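Robot cell inspection — table clearing station, Murndale site
Inspector: Anwara Majumder
Present: Severino Pacheco (operator)
Reason for inspection: right gripper failed to release on command, Monday, second shift

1. Emergency stop, pendant
OK. Both arms halt. Button cap is loose, still works. Order a new cap.

2. Emergency stop, wall
OK.

3. Event log pulled and saved
Yes. Log shows the open command sent 3 times to the right gripper with no change in finger position. The fault did not raise an alarm. It should have.

4. Gripper fingers, left
OK. Opens and closes through full travel. Tips worn but within limit.

5. Gripper fingers, right
FAIL. Sticks closed after a long hold. Residue found in the slide when the cover came off. Cleaned, dried, greased. Stuck again on cycle 69 of the retest.

6. Wrist cable, left
OK. No rubbing or cuts in the jacket. Slack is on the high side — tie it back at next service.

7. Wrist cable, right
OK.

8. Force limit settings
Not as posted. Right gripper was set above the value on the cell card. Severino says it was raised in August after bags kept slipping and the card was never updated. Put back to the card value. Any change goes through Shoshana Lindgren first.

9. Manual release tool at station
MISSING. Found in the Nurus cell. Returned and tagged.

10. Work area during test
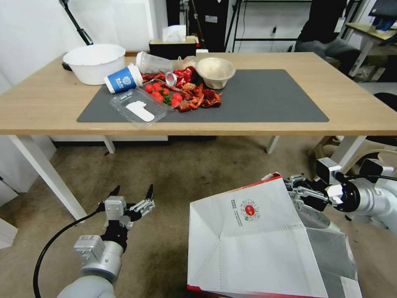
The retest used the normal clearing job with the force limit back at the card value. Right arm holds the paper bag by its upper edge, left arm does the picking. Crayfish shells stay in the test load, as they are the likeliest source of grit in the slide, and the aluminum can lying among them is a fair check on grip at the lower force. Keep loose shells off the gripper covers between runs.

11. Seating near the cell
COMMENT. Chairs are too close on the right arm side. Mark a line on the carpet and keep seats behind it while the arms are powered.

12. Service interval
Overdue. Gripper slides are due every 1,000 cycles. Last entry in the book is signed by Tymofii Stasiv and has no cycle count.

Result: NOT RELEASED for unattended running. Attended running allowed with the left arm only. Replace right gripper slide, then run 24 hours attended before the next check.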